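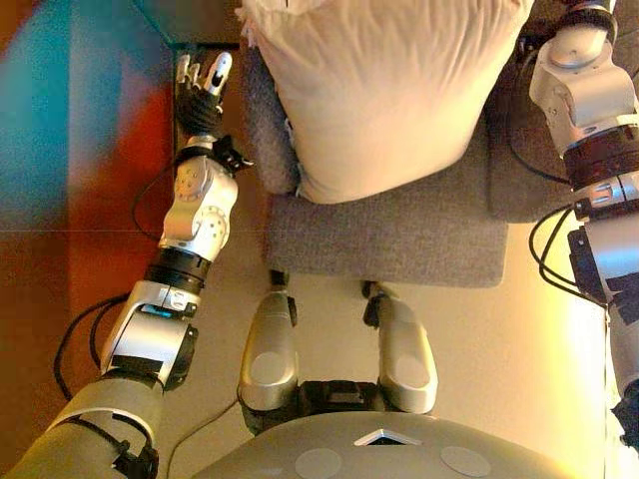
## 1. Park the arms and swap the end effectors

Bring both arms to the service pose before cutting tool power. On the Plornska controller this is preset 8. Wait for the brakes to engage, then:

1. Unplug the wrist cable. Leave enough slack for full elbow travel.
2. Remove the multi-fingered hand and fit the Quispe gripper. Torque the flange screws evenly.
3. Load the matching tool file. The hand file has the wrong mass and will make the arm drift upward.

## 2. Run the soft-object test

Use something with no fixed shape. A cushion works for wide grasps and a cloth bag for pinch grasps. Start with the Sedent profile at grip level 10 and repeat at level 11 – higher settings bunch the fabric and hide slip.

For the two-arm hold, close the left gripper first, then the right, one at each upper corner.

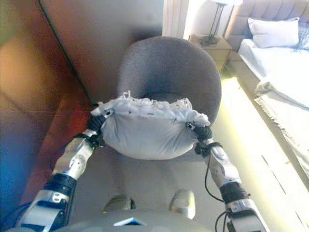 Keep the bag slack between the grippers until both report contact. If you pull it tight early, the second gripper sees the first arm's load and reports a false grasp. Hold for around 126 seconds and log both wrist torques.

## 3. Compare

Export the logs to Urura and line them up on the contact event. Start time is no use here, as the hand closes more slowly. Look at:

- torque drift during the hold
- time from contact to stable grip
- re-grips per run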